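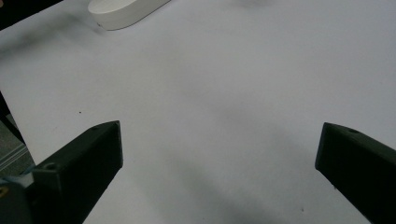 Chiharu Kuroda has spent most of her working life on the problem of white paint that does not stay white. She runs the coatings laboratory at Mistent, a small manufacturer of interior finishes in Miyazaki, and she is careful with the word "yellowing."

"Customers use it for four different faults," she said. "Smoke film, tannin bleed, a bad primer, and the change in the binder itself. Only the last one is mine."

The change in the binder is mostly a matter of oil. Alkyd enamels dry by taking up oxygen, and the reaction goes on long after the surface is hard. In daylight the colored by-products are bleached as they form. Behind a picture or inside a closet they build up.

Kuroda tests for this with coated steel panels kept in a dark cabinet at 90 percent humidity. Each panel is read with a spectrophotometer before it goes in and again after 400 hours. The current series, which began in November, has 353 panels.

"The first reading matters more than people think," she said. "If the film hasn't cured, you are measuring the cure."

Sachiko Kikuchi, who handles technical service at the same company, sees the other end of the process. Most of her calls concern touch-ups. A wall painted two years earlier is patched from the original can, and the patch shows.

"They assume we changed the formula," Kikuchi said. "Usually the can is fine. The wall has moved."

Her advice is to repaint to the nearest corner. She also asks which direction the room faces and what bulbs are fitted – a patch that is invisible at noon can be plain under a warm lamp.

Mistent's water-based trim enamel, sold as Urex, was meant to replace the company's alkyd line. It holds its color better in the dark, but Kuroda does not claim it is the better paint for every job. It levels less well, and on doors it can stick to the weatherstrip for the first few weeks.

"I have alkyd on my own kitchen cabinets," she said. "They're yellow inside. I knew they would be."

The alkyd line remains in production. Kuroda expects to pull the last of the dark-cabinet panels this spring and start on the primers.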